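This site uses cookies to remember your list settings. OK | Learn more

Print this message | E-mail this message

Latuheru Potluck List
Re: dishes for the December supper

Melur Chong wrote:
> Do we really want paper again this year? I counted three
> full trash bags after the last supper, and I would gladly
> bring real plates if somebody will help me wash.

Dear Melur and everyone,

I will help you wash, and happily! My grandmother ran church suppers in Tastthorpe for most of her life and never let a paper plate through the door, so I come by this honestly. I have been going through what we have on our side, and there are more plates than I remembered – some greens, a nice brick red – none of it fancy, all of it fine for stew.
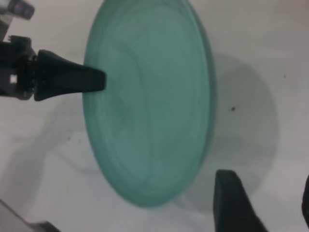
The hall holds 90 if we use the side room, but I would be surprised to see more than 30 of us sit down at one time, what with the little ones running about and the usual crowd by the coffee. So I think we can manage with washing as we go. Here is what I have in mind, and please do change it if you know better:

1. Everybody who can brings a few plates from home, with a bit of masking tape on the back for the name. Odd colors are welcome.

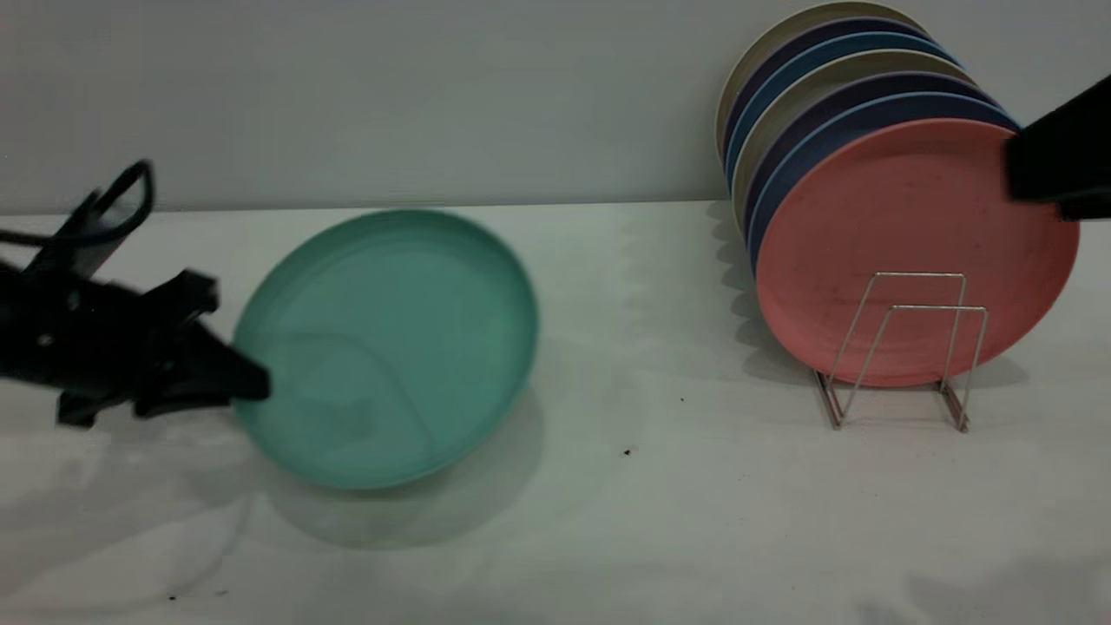 2. Two people at the sink for half an hour, then swap. I will take the first turn and bring my own apron and that good Wirnier dish soap.

3. Soup stays in mugs. We learned that one the hard way, and my tablecloth still shows it.

If you have a drying rack, bring that too, as the kitchen counter is short.
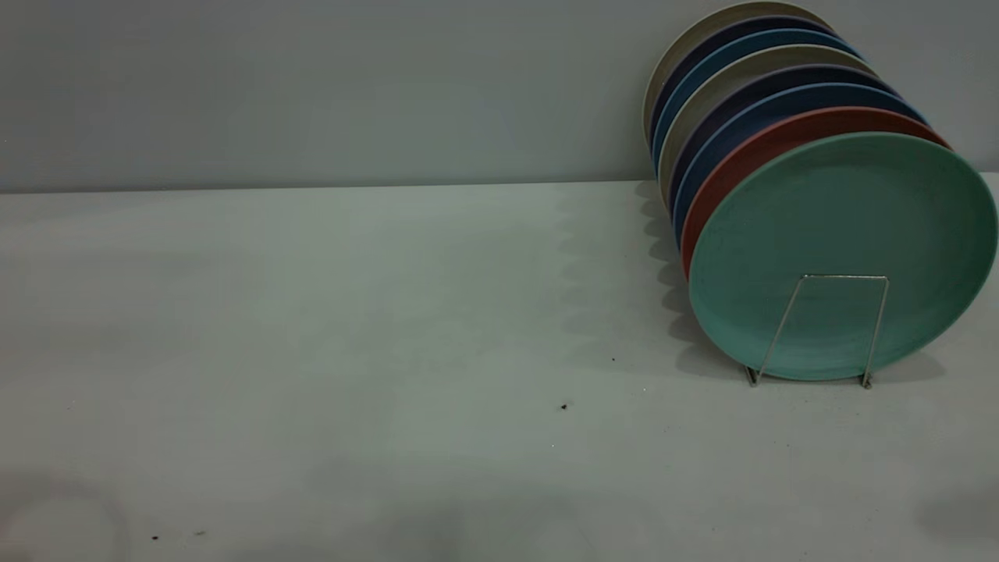 Teguh Harahap told me over the phone that he would rather keep one pack of paper plates in the cupboard for pie, and I suppose I can live with that.

Warmly, and see you at the sink

Unsubscribe from this newsletter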